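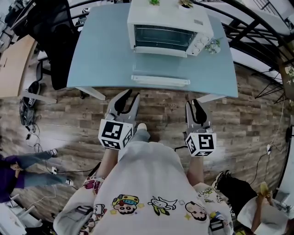 The light blue table, and one very loud cartoon T-shirt.

So I finally gave in and bought the Flelonlow tabletop paint, the one everybody in my Saturday craft group keeps going on about. I had a tired old table that I've dragged through two apartments, and after we moved to Narville it looked even sadder next to the new floor. I picked the pale blue (they call it Harbor Milk, don't ask me) and got a quart, a foam roller and the little bottle of topcoat. I also grabbed their sanding sponge, and you can skip that one! Any sponge from the hardware store will do the same job.

First, the good stuff. It goes on like a dream. I'm a messy painter, I always load up the roller too much, and even so I only had one drip, on a leg, facing the wall. The smell is very mild. I had the windows open the first evening and then forgot all about them. I did three coats, though the can says two. Two might be fine over a pale finish, but mine was dark brown and I could still see it grinning through at the corners.

Now the drying time. The can says you can use the table the next day, and sure, you can set a magazine on it. Don't put a hot mug on it, though! I did, and got a faint ring that I had to sand out and touch up. The leaflet inside the lid says 14 days for a full cure, in tiny print, and I wish that was on the front of the can. I bought mine in November and the house was chilly, so I gave it a few extra days after the touch-up.

It's been a good long while since then and it has held up really well. Ketchup wipes off, ballpoint mostly wipes off (a bit of dish soap helps), and there's one chip where I banged it with the vacuum. I tried Plellgate on a bookcase before this, and that stayed sticky for ages, so I'd pick Flelonlow again, even if it costs more.

My one real gripe is the lid. It bends if you so much as look at it with a screwdriver and then it won't seal. I moved my leftovers to a jam jar.

4 out of 5 from me. I'm doing the kitchen stools next, same blue, if there's enough left in the jar.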